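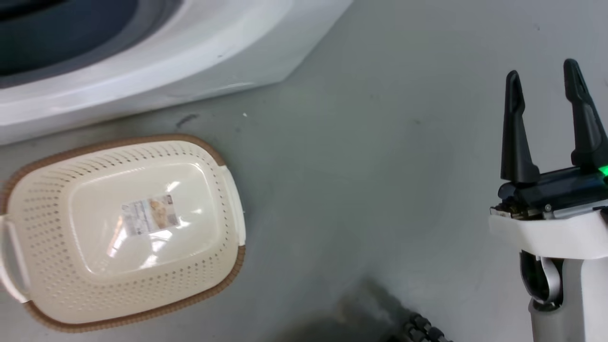

The Long Way Round at Jarkcombe

A magazine feature on the quiet return of distance riding

By six in the morning the field behind the Jarkcombe fairground already smells of coffee, wet hay and fly spray, and the horses have been awake a good deal longer than most of the people. There are trailers parked in two crooked rows along the hedge. Somebody's gray gelding has worked out how to untie himself and is helping himself to a neighbor's hay net, and the neighbor, who is pinning a number on her vest, lets him get on with it.

I had come to watch a 50-mile ride, my first in almost 20 years away from horses, and I'd expected something closer to a race. There were nerves, certainly, and a few very fit Arabians walking sideways at the start. But when the trail opened at half past six, the first dozen pairs left at a trot you could have held a conversation at, and several of them were doing just that as they went by me.

Distance riding has never been the glamorous end of the horse world. You won't see much braiding, and the tack runs to bright synthetic stuff that can be hosed off in a parking lot. What the sport does have is miles, and people who have fallen in love with them. The Jarkcombe ride began as a spring outing for one trail club and had 116 entries this April, spread over a full 50, a 25 and a ten-mile ride for newcomers, which filled up first.

A good many of those newcomers came from other parts of the barn. I met a woman who had shown hunters into her forties and got tired of the waiting around, and a retired mail carrier on a spotted mule. There was a teenager there too whose pony, she told me very seriously, was too hot for the ring and too lazy for cross-country, and who had found her calling (the pony's, I think, though it may have been both) at a steady seven miles an hour over rolling ground.

Learning the pace

If you've spent your riding life in an arena, the hardest thing to get used to is how little you do. You find a trot and you sit in it, or more properly you post in it, for a very long time. You change diagonals every so often so that you don't wear your horse out on one side. You get off and walk down the steep bits if your knees allow. The riders who do well at Jarkcombe are the ones who know to the minute how long the first loop should take them, and who will pull up and eat a sandwich in the shade if they find themselves ahead of it.

The first loop goes out through the beech woods and climbs toward Kurkberg, the long bald hill that gives the ride its reputation. From the bottom it doesn't look like much. The track winds back and forth across the face of it, though, and by the time you've reached the gate at the top you have come up 2,000 feet from the fairground in stages, some of them so gentle you'd hardly notice until you felt the wind. I was driven up in a farm truck with the water tanks, and I'm not ashamed to say I was grateful for the seat.

Horses came over the top in ones and twos, necks dark with sweat, and nearly all of them went straight to the troughs. Riders dipped sponges on strings and squeezed them out over their horses' shoulders without getting down. One bay mare wouldn't touch the water at all until her rider had wandered off and pretended to admire the view, at which point she drank for what felt like five minutes.

The vet check is the heart of it

Everything on a distance ride bends toward the vet check. You come in off the loop, the clock is noted, and your hold doesn't begin until your horse's pulse has dropped to the number posted at the gate. So people come in on foot, girths already loosened, and there's a great deal of sponging and scraping and sponging again. Then comes the trot-out on flat grass, with a vet standing at the end of the lane watching every stride, and after that gums, gut sounds, back, legs.

I stood by the rope at Gerow, where the second check was held in an old orchard, and watched for most of an hour. It's a strangely moving thing to see. A rider may have trained all winter and driven five hours, and if the vet sees a short step behind, that's the end of her day. I saw it happen three times. In each case the rider said thank you. One of them cried a bit afterward with her face in her horse's mane, and then she went and found him some carrots.

The vets will tell you that the lameness they find is usually mild, a bruise or a tired muscle that would have become something worse by evening. Finding it at mile 30 is the whole point of having them there, and the sport is stricter about this now than it was when I was young.

Laundry, and other things they leave out of the rulebook

Somewhere around the second hold I started asking people what they wished they'd known at the beginning, and I filled four pages of my notebook. Hardly anyone talked about riding.

They talked about socks. They talked about seams, and which brand of tights had betrayed them at mile 40, and about washing saddle pads. A pad that has been through a season of sweat and salt will rub a horse raw if it isn't properly clean, and the softener that makes your towels nice can irritate the skin badly on some horses. Most riders rinse the pads with a hose first, scrape off the hair with a rubber curry, and run them cold with a small amount of plain detergent and a second rinse. Everyone has a view about whether this should be done in the family machine. I heard from more than one household where the subject is closed.

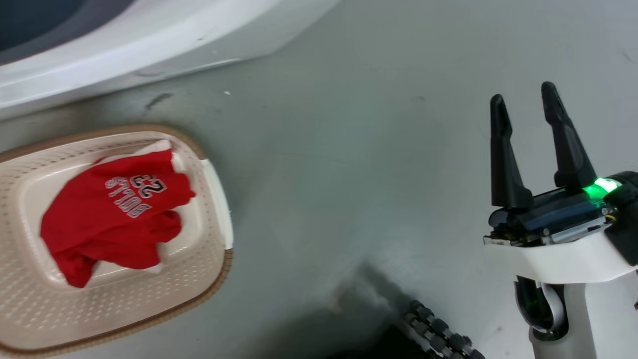 What to eat when you can't face eating

Riders are careful to a fault about feeding their horses and then try to get through a hot day themselves on half a granola bar. By the third loop it shows. They go quiet, they get clumsy with buckles, and they start making the sort of decisions that a cooler head wouldn't.

The old hands at Jarkcombe favor salty, dull food in small amounts: boiled potatoes, pretzels, cold noodles, broth from a flask. One man swore by pickles and offered me one out of the jar (it was excellent). Nearly everyone told me to start drinking on Thursday for a Saturday ride, and to keep a bottle on the saddle where you can reach it at a trot, or you'll put it off until the next gate and then the one after that.

For the horses it's sloppy beet pulp, soaked hay, grass wherever the trail allows, and electrolytes given according to the horse and the weather. Ask five riders about electrolytes and pull up a chair.

Coming in along the Brandes

The last loop follows the river Brandes for six flat miles, with willows on one side and cow pasture on the other, and it's here that a sensible horse will suddenly figure out where home is. I'd walked out along the bank to meet them. You hear the hoofbeats before you see anyone, that lovely even four-beat of a tired horse walking out with its ears up, and then somebody comes around the bend with mud to the eyebrows and a huge grin.

The first pair finished in the early afternoon, to a nice round of clapping. The last pair on the 50 came in close to dusk, with the time limit not far behind them, and by then it felt as if the whole field had come down to the rope. The horse was a stout chestnut of no particular breeding, 18 years old. He trotted out sound, got his pulse taken, and tried to eat the vet's clipboard.

If you'd like to try it yourself, the ten-mile ride is the place to start. Your horse needs to be five or older and happy in company, and most sound horses who are already out on the trails three times a week will be ready after six or eight weeks of slowly adding distance. Bring two buckets, a sponge, more hay than you think you need, and a folding chair. Clubs nearly always have someone willing to ride along with a first-timer, so say so on your entry form. Camping at Jarkcombe opens the afternoon before, and the flat spots by the hedge go early.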